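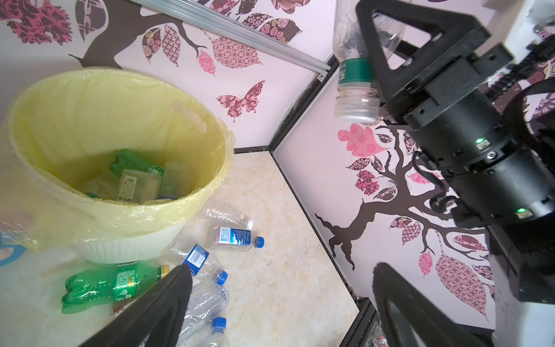 **Ticket: calls drop on the Clusville line**
Opened by: Farzana Karunaratne
Status: reopened

Gamage closed this in February as "customer network issue." I don't buy it. Long calls still cut out at 16 minutes and change, on both desk phones, and I have yet to see a network fault that can tell time.

**09:40** Phone support asked me to restart the router. Did it, again. First long call dropped right on schedule.

**10:25** Swapped the cable and moved one phone to the other switch. No change.
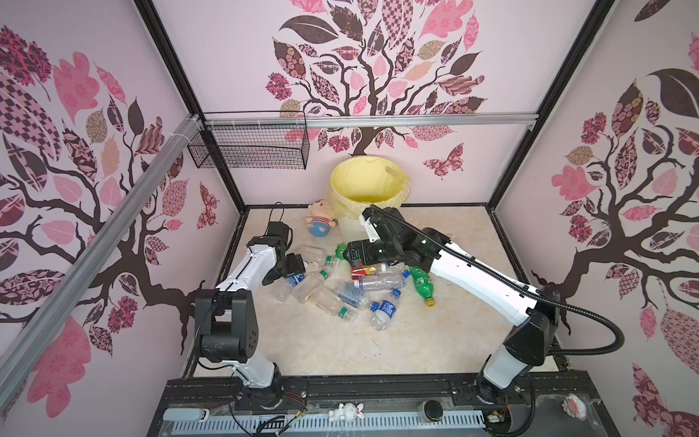
**11:10** Went through the call log, all 2,000 entries. Short calls end normally. The long ones stop at 1,000 seconds, give or take nothing. Kumaresan says that smells like a timer — I agree, and I said so in the first ticket.

**11:50** Gamage suggests a firmware update. The release notes don't mention calls at all. Installed it anyway. Same drop.
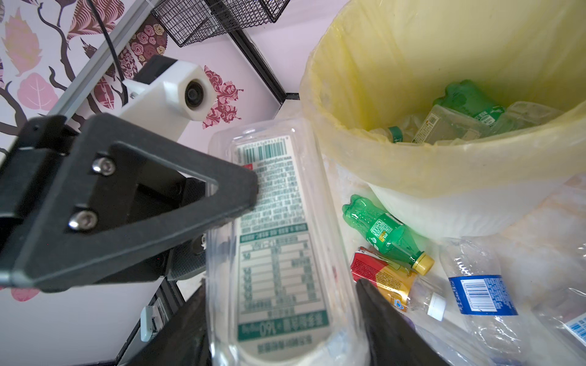 Grurnunside Office Services — Telephones

**13:30** Azadeh Ansari taking over for the afternoon. Changed the session timer on our side from 1,000 to 600 to see if the cutoff moves. It did: the test call died at ten minutes. So the refresh goes out and nothing on their end answers it.

**14:15** Sent the trace to Gamage. The reply says Tisovel, who carry the line for them, "may have an interest." I'd want that in writing.

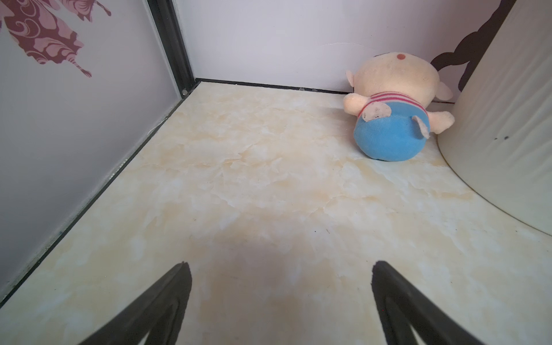 *Plush toy on its side, back wall.*

**15:05** Timer switched off for now. One long call has stayed up past the old limit. I'm not calling that a fix, and please don't let them close the ticket on the strength of it.

**Next:** Parveen to chase Tisovel for their timer setting. Leave open.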